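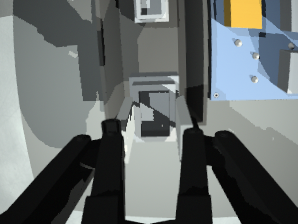

Gripper lined up on the nearer housing, simulator view, Kamer task board to the right.

Righto, the arm's bolted down, Clillura is talking to it, and now we get to the fun bit: teaching a pick in simulation before you let it anywhere near real parts. I've been using the Pranuder starter kit since October and this is the step I get the most emails about, so grab a cuppa.

Open the channel task from the Clillura menu and wait for the lighting to load (it's slow on my old laptop, yours will probably be fine). Drag the wrist view across to your main monitor. You want both fingertips tilted in towards the housing, one either side, with the gap between the fingers centred on it.

Type 70 into the opening width box and hit apply. Now bring the gripper forward with the arrow keys, six taps at a time, and have a look after each lot. If one fingertip gets there before the other, back off and nudge the wrist sideways. Don't try to fix it by closing harder, I did that for a week and all I got was crooked parts!

Leave the blue board alone for now. We'll get to the pins in the next part.

Once you're happy, save the pose, set grip force to 17 and run the batch test. Mine took some 354 tries before I liked the numbers, but I'm fussy and kept changing the colour settings halfway through.

One grumble: the Ciobanu fingertip pads are sold separately, and the listing doesn't make that very clear. The stock ones are fine for everything on this page, so hold off ordering until you've done the board.

Updated January 2022 for the new Clillura menus.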